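July 2019

Made the cheese bread again. Third go with the Kerslake flour and the first one I would give to anyone outside the house. The dough came together faster than last time, so I cut the milk back by a spoonful and left it on the side by the kettle while I did the filling.

Filling: feta and mozzarella, half and half, with one egg and no salt. Last time I salted it out of habit and we drank water all evening. I grated the mozzarella from the block. The ready-grated bags go stringy and leave an oily ring on the plate. Jolene Bright says she uses curd cheese from the market in Midport, squeezed out in a tea towel overnight, and I might try that when I am next over there. It is a long drive for cheese.

The weights, so I don't have to work it out again: 455 g flour, one sachet yeast, a teaspoon of sugar, warm milk and water mixed, two tablespoons of yoghurt, a good glug of oil. It makes four. I rolled them too thin in March and the cheese came through the bottom, so this time I left the middle thicker and pinched the top shut before turning them over and pressing them out with my hand. Only one split.

Cooked them in the dry pan with the lid on, a bit under medium. Butter on top when they came out. The first was pale and the last was darker than I like. I still haven't got the hang of that ring on the hob. It is either off or fierce.

We ate two hot with sliced tomatoes and the bean thing from the Rulau book. The beans want more coriander than it says, and I left out the walnuts as the packet had gone bitter. I have written that in the margin.

Meant to change the bed before lunch and did half of it.
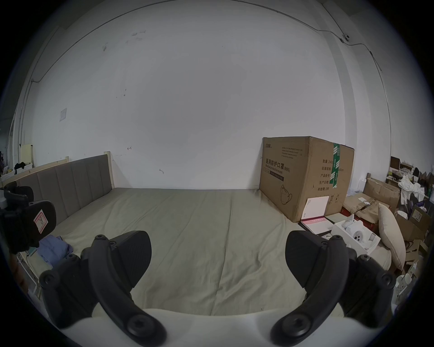 Bottom sheet, top of the bed.

The afternoon went on the cherries. The Gulto shop had them cheap by the box and I bought far too many. 27 went in a jar with sugar and brandy, which is what the jar holds once you stop forcing them. The rest I stoned at the table with a hairpin. My fingers are still purple. I boiled them down with lemon and not much sugar and got a thin jam that will do for yoghurt or for spooning over a sponge. It never set properly. I tested it on the cold saucer four times and gave up after that.

I looked up the price of a proper cherry stoner and left it. Also looked at a new cooker with the flat top, 1,000 and delivery extra, and left that as well.

Two of the breads are wrapped in foil in the freezer. I don't know how they will come back. My guess is the oven from frozen, still in the foil, then a minute in the pan to crisp the outside.

To get: yeast, more feta, coriander, lids for the small jars. Take the other baking tray back next door. Ask Jolene whether she puts egg in hers.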